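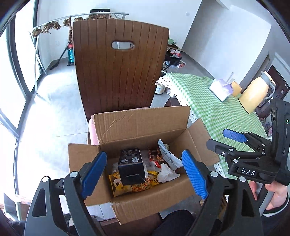

Questions I get about my snack swaps

I've been trading snacks by mail with strangers in other countries for a good while now, and my inbox keeps filling up with the same questions. So I finally sat down with a cup of tea and answered the ones that come up most. If yours isn't in here, use the contact form and be patient with me, I'm slow in October.

What is a snack swap?

You pick things from your local stores, I pick things from mine, and we mail each other a box. That's the whole thing! No money changes hands. We agree on a budget and a weight before anybody goes shopping, and then we both try very hard not to eat what we bought.

How do you find people to swap with?

Mostly through the swap board at Prelberg. It has 71 active members the last time I looked, and you can read what past partners have said about each one. I started out by just emailing people whose blogs I liked, and that works too, but you do get ignored a lot.

How much do you spend?

My usual limit is 40 dollars of snacks, before postage. For a first swap with someone new I go way lower, more like 10, because I'd like to know the other person is really going to mail something. Postage is the painful part and it has crept up every year I've been doing this.

Has anyone ever not sent their half?

Yes, twice. One of them wrote to me months later, very sorry, and sent a lovely box of licorice. The other one I never heard from again. I was grumpy for a week and then I got over it. Ask for a tracking number and send yours on the same day they send theirs.

What should I never mail?

Fresh food, anything homemade, meat (jerky counts), and alcohol. A lot of countries are strict about dairy and seeds as well, and the rules change, so check the postal service's page for the country you're mailing to before you shop. I skipped that step once and lost a whole package of really good sausage snacks. Still mad!

What about chocolate in the summer?

Don't. I stop sending it from late spring until fall. I had a bar from Brekau arrive as a sort of flat brown puddle in foil, and yes, I put it in the fridge and ate it anyway, but I wouldn't want to give that to somebody as a present.

How do you keep chips from getting crushed?

Heavy things and hard boxes first, then bags snugged in against them so nothing slides around. Don't squash the air out of chip bags – that air is what protects them. I fill the gaps with small candy, which beats packing paper, and I give the whole box a shake before I tape it. If I hear rattling, it gets more candy.

Do you really reuse boxes?

All the time. Cover the old labels and barcodes completely or the box may take a trip back to where it came from. If the bottom has gone soft, recycle it and get another one.

What do I write on the customs form?

The truth, in plain words. "Potato chips, candy, cookies" is good. "Gift" on its own is bad. I list each kind of thing with its weight and what I paid for it.

I can't read the label. How do you know what you're eating?

Sometimes I don't, and that's half the fun for me. If you have allergies, though, please don't guess. A translation app on your phone does okay with printed ingredients, and I ask partners to tuck in a handwritten list in English. I do the same for them when I can.

What's the best thing you've ever gotten?

The rye crackers from the Alexiou bakery, no contest. I've begged for them in every swap since. Second place goes to a sour plum candy from Stitavside that made my eyes water.

Will you swap with me?

Maybe! I have 1,000 things going on and I only do one box at a time, so there's a waiting list. Tell me where you live, what you can't eat, and whether you like spicy stuff.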